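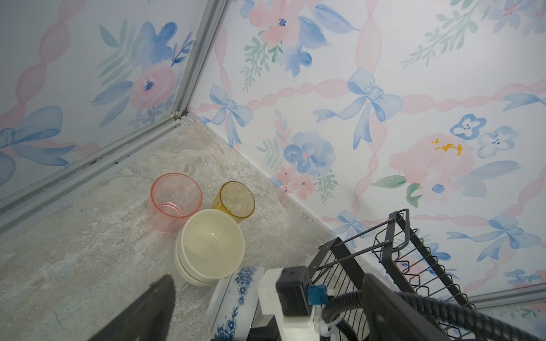
Turning star data into sound – anyone tried it?

kwchang
Had a go at this over October. Took 3,231 stars from a catalogue, brightness to volume, colour to pitch. Blue high, red low. Sounds like a fridge full of bees. Script is called Dilier if anyone wants it.

pegasus_shed
Colour to pitch is backwards imo. Big red giants should be the loud ones

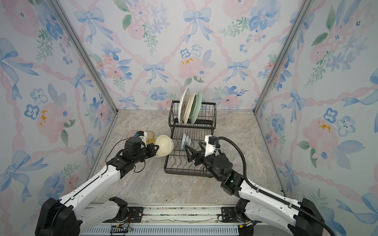 and you're using apparent brightness, so it's mostly just telling you whats close. Try absolute.

kwchang
Did try. Three or four supergiants drown out the lot.

Rastel
Log scale then. Magnitudes are already log so if you converted to flux first you've undone it. Cut it to 2,000 stars as well, your ear can't split more than that

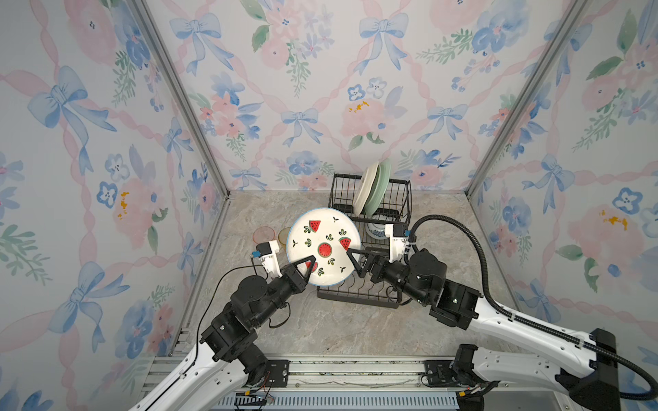
Re: Turning star data into sound

oceallaigh_m
Disagree with Rastel. The mush is the good bit – a cluster should sound like a cluster. I'd do a sweep instead, 15 degrees of sky at a time, left to right in the headphones.

Rastel
Fine for art. Useless if you want to hear a variable star change.

oceallaigh_m
He never said he wanted variables??

kwchang
Bit of both tbh. Did one variable on its own, 29 nights squashed into a minute.
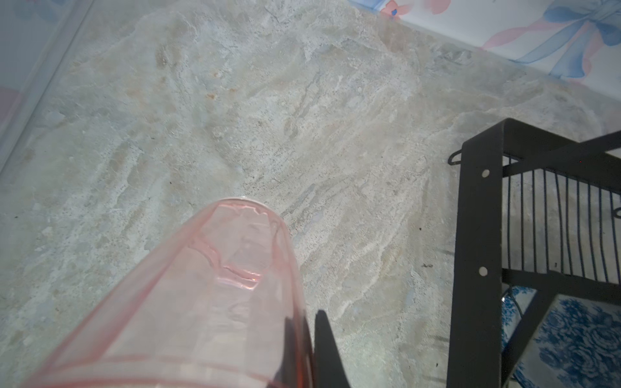

Lovely slow wobble, then a gap where it was cloudy. Will try the sweep tonight after tea and put the flie up.

– Kam-wah Chang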